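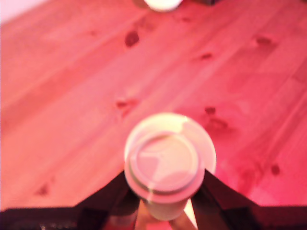

So what happens if I plug a fast drive into a slow port?
It drops to the slower speed. Works fine, just takes longer. Same goes for the cable - slowest bit in the chain wins.

Slide 3 - ports that look the same. Pause here. Ask who has a drawer full of cables (hands up). Same plug, totaly different insides. Some only charge, some do data, some do screens too. Luminov dock is the one to hold up.

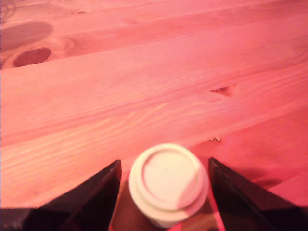 Then the labelling moan. Keep it short!! Sayaka Sasaki's test at Grirnbridge: one folder, 2245 photos, same laptop, same drive, only the cable swapped. Old cable = 480 megabits tops. Skip the maths, just show the bars.

Docks next. Yagi dock vs Stikunier dock. Both fine for one screen. Two screens - check the laptop first, not the dock. Firmware update due December, don't promise anything.

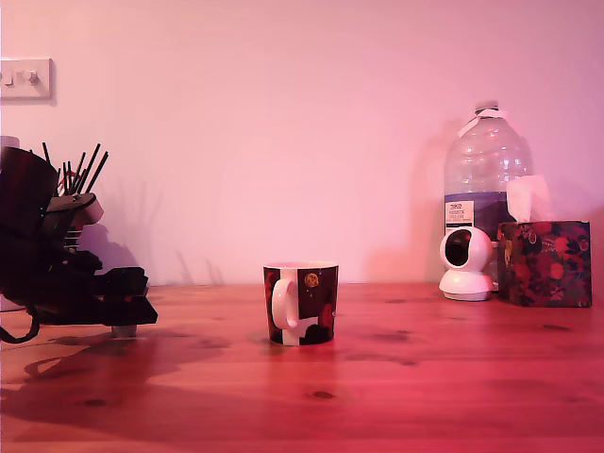 Power. Wattage on the charger is a maximum, the laptop asks for what it wants. People worry about frying things, so go slow on this bit. Comparison if they look lost: a mug like this one, with the white handle and the little gold emblem near the rim, only takes a mugful however big the kettle is. Then back to the cable ratings, handout page 2.

Questions. Room 202 after if we overrun. Bring spare adaptor, and teh clicker.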